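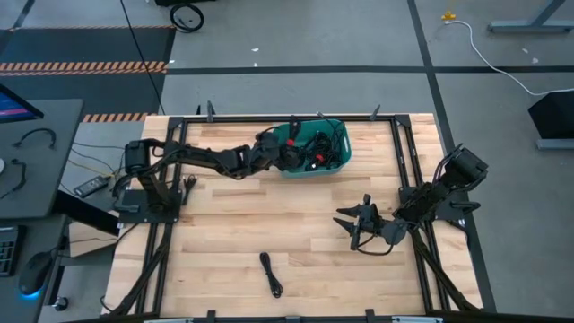 Anyone who has tried to keep a household's papers in order will know the feeling of opening a drawer and closing it again, Yupin Rattanakul told the packed opening meeting of the Masville Kitchen Table Archive, and she got a good laugh of recognition for it. She went on to say that her own family's letters had spent years in a bread tin, and that she would never have sorted them without company.

Company is very much the idea. The Archive, a free program run by the Machala Library in Masville, invites neighbors to bring in the letters, recipe cards, school reports and snapshots they have been meaning to look through, and to sit down with other people doing the same. The library is delighted to announce that the program will return in August for a second season, with longer evening hours and room for 50 households, and that sign-up is now open to everyone in Masville and nearby Ternton. 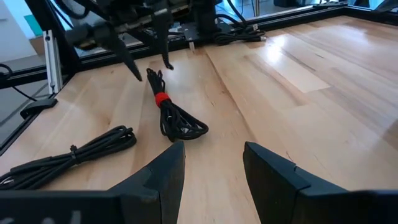 Machala Library News, Issue 8

Sessions will be held every Friday from late afternoon until 8 p.m., and you are welcome to come for the whole stretch or just drop in after supper. Each household gets a starter packet with acid-free folders, soft pencils, paper sleeves and a little guide to dating old photographs from their borders and backs (it is a lovely read even if you own no old photographs at all!). Library staff will be on hand to help with scanning, and every family goes home with its originals and a digital copy of whatever was scanned. Nothing is added to the public collection unless you ask for it to be and sign the short form.

"I came in thinking we would be teaching people about folders, and mostly I have been listening to stories about aunts," said Ludmila Kopecký, who leads the program. "People start out reading to themselves and before long they are reading aloud to the person beside them. We had two families find out that their grandparents worked the same shift at the old Ternton cannery, and they stayed talking until we had to put the lights out."

The starter packets are being supplied by Ikumitz, a stationery maker in Ternton, which has also offered two workshops on mending torn paper. Places at those are limited, so please mention it when you sign up if you would like one.

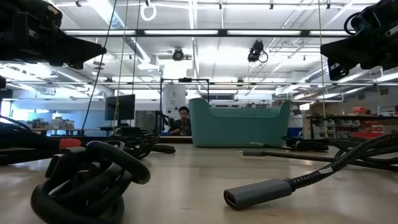
At the table in Masville.

To reserve a place, stop by the front desk at the Machala Library or call during opening hours and ask for the Kitchen Table Archive. Children are welcome with a grown-up. Please bring no more than one box per visit, and leave anything damp or moldy at home until you have spoken with the staff, who will gladly tell you what to do with it.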